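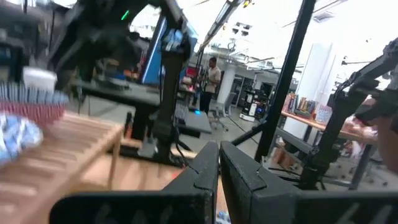

Figure 1. Drying station with slatted rack, brush and patterned cloth.

Drainage and Storage of Hand-Washing Tools on a Slatted Rack
Project report, Household Technology course
Author: Johannes Potgieter
Submitted 22 June 2026

1. Background

Shared kitchens generate a steady supply of damp tools. Dish brushes, cloths and cups are used many times a day and are usually put down wherever there is space. In the Alton residence kitchen the default place was the edge of the sink, where water collects in a shallow groove and stays until someone wipes it. Brushes stored there stayed damp overnight and the cloths developed a sour smell within two or three days.

The project asked whether a small slatted rack, placed on a work surface away from the sink, would shorten drying time enough to justify the space it takes up. A second question was how the items should be placed on it. The work was limited to three item types: a brush, a cotton cloth and a cup. Plates and cutlery were left out, as the residence has a dishwasher for those.

2. Equipment

The rack is light wood, with parallel slats and a raised rail along one edge. The rail was the main reason for choosing this model over the flat version sold under the same Magagula name. A brush can be leaned on the rail so that the head is lifted clear of the slats, and a cloth can be hung near it without sliding off.

The brush has a red base and bristles with pale blue tips. The color change has no bearing on drying but was useful for notes, as it gave a fixed line to refer to when recording how far up the bristles moisture could still be felt. The cloths were blue-and-white cotton, all from one Fustia pack and all washed twice before the first trial to remove any finish. Dry weight was recorded for each cloth before every run.

Weighing was done on a kitchen scale reading to one gram. This was adequate for the cloths and marginal for the brush, which holds little water in comparison. Brush results are therefore given by touch test at set intervals and should be read as less exact.

3. Method

Each cloth was soaked in tap water for five minutes, wrung by hand with three turns, and weighed. It was then placed in one of three positions:

Position A: folded in four on the sink edge.
Position B: crumpled and laid at the edge of the rack.
Position C: opened out and hung over the rail.

Position B was included after a week of informal observation in the kitchen. Most residents did not hang the cloth. They dropped it near the rack and left, and a test that ignored this would have described a kitchen that does not exist.

Cloths were weighed every 30 minutes until two readings in a row were the same. The window was kept closed and the extractor fan off. Room temperature was noted at the start and end of each run. In total 332 weighings were logged over the project, of which nine were discarded because the cloth had been moved or used between readings.

The brush was rinsed for ten seconds, shaken twice and placed either flat on the sink edge or leaning on the rail with the head raised. Touch tests were made at one, two, four and eight hours.

4. Results

Cloths in Position A had not reached a stable weight by the end of the evening on any run. The inner folds were still damp the next morning. Cloths in Position C were the fastest in every run and were normally stable before the last reading of the day. Position B fell between the two, with a much wider spread. Some crumpled cloths dried almost as fast as the hung ones, and others behaved like the folded ones. The difference seemed to depend on whether a loose fold reached past the slats so that air could get under it, but this was not controlled for and no figure is given.

For the brush, the leaning position was dry at the bristle tips by the two-hour test and dry at the base by the eight-hour test. The flat position was dry at the tips by four hours and remained damp at the base at eight. Cups were tested only upside down on the slats and dried without difficulty. One run with a cup pushed hard against the rail left a ring of water under the rim.

5. Space and placement

The rack occupies 708 square centimeters of work surface. The free surface in the Alton kitchen, measured with the toaster and kettle in place, is 2,540 square centimeters. This is a large share for one item, and it was the most frequent complaint from residents. Turning the rack so that its short side faced the wall recovered usable space at the front, although the area taken up was of course the same.

The slats need cleaning. Limescale formed on the upper faces in the second week – more under the cups than under the brush – and was removed with diluted vinegar. The wood had darkened slightly at one end by the end of the project.

6. Sources of error

Hand wringing was not uniform. Starting weights for the same cloth differed between runs, and a spin dryer would have been a better choice. The scale was shared with the kitchen and was re-zeroed before each session using a 100 gram reference weight borrowed from the Ploltbridge workshop. Humidity was not measured. All runs took place in one room, so the results should not be applied to a kitchen with a different window or fan arrangement.

7. Recommendations

Keep the rack in the turned position. Lean the brush on the rail with the head up. Hang cloths open over the rail, or at least leave one side free of the slats. Leave a finger's width between cups and the rail. Wipe the slats weekly.

A follow-up in September could repeat the cloth runs with a humidity meter and compare the wooden rack with a wire one of the same size. The weighing log and the placement sketches are filed with the course office and can be used for that purpose.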